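Plultport Recovery and Sorting Site
Line 2 – Robotic Bag Handling Cell
Post-Incident Safety Inspection Checklist with Comments

Reason for inspection: unplanned restart of the Grivden arm during a jam clearance, November, afternoon shift, 3:40 p.m.
Injuries: none reported. One operator was struck on the sleeve by a falling bag and declined first aid.
Status of cell: locked out pending closure of all items marked OPEN.

Ratings used: PASS, FAIL, OPEN (work ordered, not yet verified), N/A.

Section A – Isolation and Lockout

A1. Main disconnect is labeled and can be reached without entering the cell. PASS
Comment: Label replaced during the inspection. The former label carried the number of a panel that was removed last year.

A2. Personal padlocks are available for every operator on shift. FAIL
Comment: Two operators were sharing one lock at the time of the incident. The supervisor shall issue locks individually and record the key numbers in the shift log.

A3. Stored air pressure is released before hands enter the gripper zone. FAIL
Comment: The dump valve had been left closed. The gauge read 63 psi when the inspector arrived. Operators on both shifts believed that pressing the stop button also vented the air line. It does not. Retraining is required before the cell returns to service.

A4. Restart requires a deliberate reset at the panel. FAIL
Comment: The arm resumed its cycle when the gate was closed, with no reset pressed. The Neves safety relay was found with a jumper across the reset terminals. The jumper does not appear on any drawing held at the site and no work order for it has been located. Relay removed and retained in the maintenance office.

Section B – Guarding and Access

B1. Perimeter fence is complete, with no panels loose or missing. PASS

B2. Gate switch stops motion when opened. PASS
Comment: Tested 15 times at reduced speed. The arm stopped on each test. See A4 for behavior on closing.

B3. Light curtain at the infeed is clean and aligned. OPEN
Comment: The lower lens was coated with dust. Cleaned, but the mounting bracket is bent and will drift again. Bracket on order.

B4. Floor markings are visible on all sides. PASS

Section C – Gripper and Bag Handling

C1. Gripper fingers close evenly. FAIL
Comment: The left finger lags the right. Thin bags slip, bunch under the palm and trip the jam sensor. The fault log shows 34 jam stops during the week before the incident. Frequent clearing is considered a contributing cause, as operators had begun to treat entry to the cell as routine.

C2. Bags presented to the infeed are closed at the neck. OPEN
Comment: Open bags were found in the reject bin. The pre-sort instruction sheet does not say who is responsible for closing them. The revised sheet shall assign this to the person filling the bag.

C3. Sharp or medical items are kept out of the line. PASS
Comment: The Medix container at the pre-sort station was in place and below the fill mark.

Section D – Manual Handling While the Cell Is Locked Out 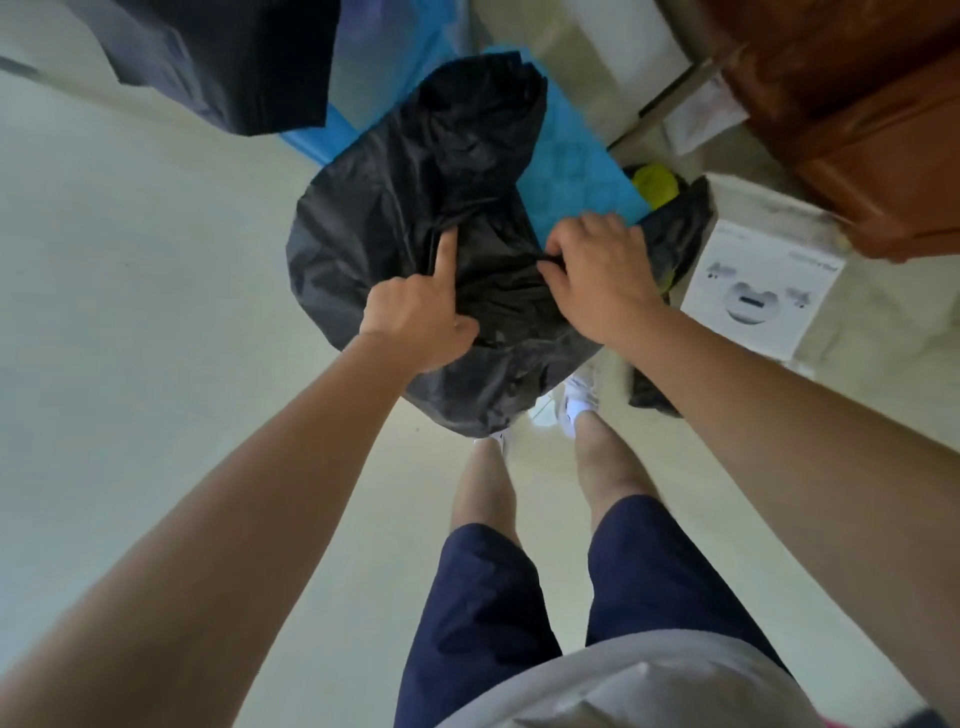
Cristóvão Brandão

D1. Bags are gripped by the plastic near the opening with one hand, the other hand pressed against the bag. PASS
Comment: This is the accepted hold for manual work. Operators are reminded not to push down on the contents to make room.

D2. Gloves and long sleeves are worn when handling filled bags. FAIL
Comment: Bare hands and forearms are not acceptable for this task, whatever the contents are believed to be. The same applies to bare legs. The rule covers hand closing at any location, including work done away from the line.

D3. Floor space around the person handling bags is clear. FAIL
Comment: Boxes, balls and second bags are to be moved out of reach of the feet before a bag is lifted or turned.

D4. Boxed electronics are kept separate from bagged material. OPEN
Comment: Earbuds and their charging cases may contain lithium cells and must not enter the compactor. Packaging printed with such products shall be opened and checked – a sealed box is not to be assumed empty.

Section E – Return to Service

The cell shall remain locked out until items A2, A3, A4 and C1 have been reinspected and signed. Items B3, C2 and D4 may be closed within the following maintenance period, provided that the shift supervisor reviews them at each handover. Items D2 and D3 apply immediately.

Copies: shift supervisor, maintenance office, cell logbook.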